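When the floor robot did not stop: an interview with Zoila Cáceres 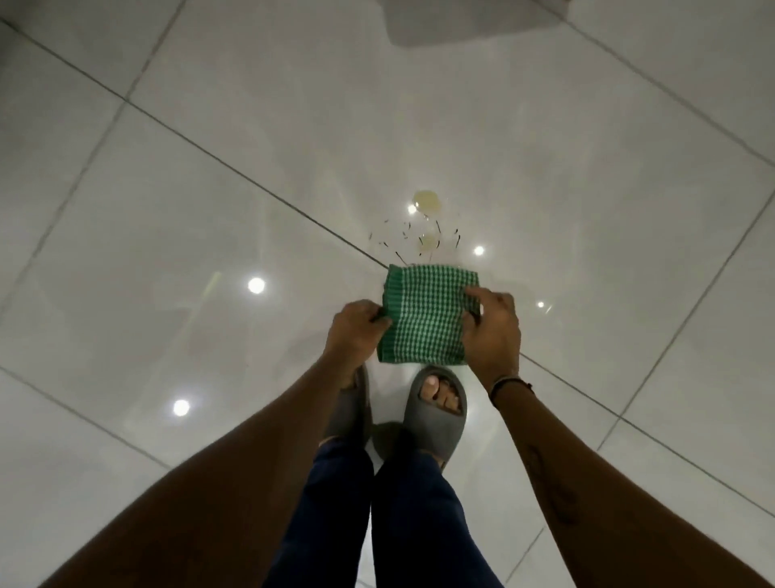
Spills had been left to the machine at Nollside for most of the year when, in July, it failed to halt for a member of staff. Zoila Cáceres, who oversees safety at the site, describes the fault as "a plain one, and one we ought to have caught".

The robot, a Grarix floor unit, is meant to slow on wet tile and stop when a person is within reach. It did neither. A colleague was struck on the ankle and bruised.

"The log held 1,233 entries for that month," Cáceres said. "Of those, 522 were false stops. Someone had lowered the sensor setting to be rid of them, and there was no record of the change."

Efraín Quintero, the service engineer, found that glare from polished flooring had caused nearly 100 of the false stops. He would not be drawn on the remainder. "We are still reading the data," he said.

The unit has been withdrawn, and spills are wiped up by hand. Eight members of staff have been retrained. Any change of setting must now be signed for by two people.

Asked when the robot would return, Cáceres declined to name a month.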